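Mastering notes for the Barrios cassette

The Barrios tape is finished and the masters went to the duplicator in September.

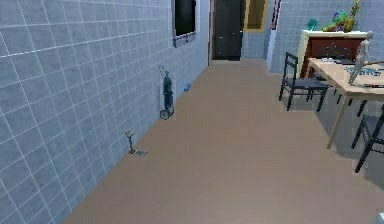 The source material was a mess, so I am writing down what I did while I still remember it. There are nine tracks: six by Urutus, two by Wullo, and one long piece they made together by mailing a hard drive back and forth. Urutus records everything at 44.1 kHz. Wullo works at 48. The joint piece had both, plus a mono cassette dub of a toy organ that ran a little over a quarter tone flat.

I converted everything to 48 and stayed there. The tape doesn't care, and the download version could be brought down at the end in one pass.

The toy organ took the most time. Aurelio Villanueva, who plays most of Urutus, wanted it left flat. On its own it sounds fine that way. Against Wullo's clarinet it beats badly on every held note in the middle section. We settled on correcting the dub by 26 cents, less than half the error, so it is still sour but the beating is slower. I did this with plain varispeed. The pitch-shifting tools I tried all smeared the key clicks, and the key clicks are most of the charm of that instrument. Varispeed changed the length, of course, so I cut the organ into four sections and lined each one up by hand at the rests.

Low end: side A had a lot of it, all from a bass drum played with a soft mallet. Cassette can take more bass than people think, but not when the bass is wide. I summed everything below 90 Hz to mono on all nine tracks and took 2 dB off the drum with a broad cut. The clarinet pieces got nothing below 500 Hz except a gentle high-pass to remove stand noise.

Top end: I rolled off slowly from 12 kHz. Earlier Barrios tapes were cut bright and the copies came back with spitty consonants. There are vocals on only two of these tracks, but the same thing happens with the music box on "Somex," the second track on side B. That one also got a de-esser, set low. I had never put a de-esser on a music box before. It works if the release is short.

Levels: I did very little limiting. The loudest peaks are all from one wood block, and I turned those down individually. It took an evening. A limiter would have done it in a minute and pulled the reed organ down with it each time.

Sequence: Aurelio's first order put the long piece at the end of side A, which left the two sides almost five minutes apart. We moved it to open side B and shifted two short Urutus tracks forward. I like it better there anyway. The fade at the end of side A is now the tape's only real fade, and it goes down over a full 40 seconds.

The test copy had a dropout on the left channel early in side A. It was on the shell they sent and wasn't in the file. A second copy was clean.

The edition is 306 copies. The download includes the joint piece twice, once as on the tape and once with the organ left flat, as Aurelio asked. Play that one on small speakers.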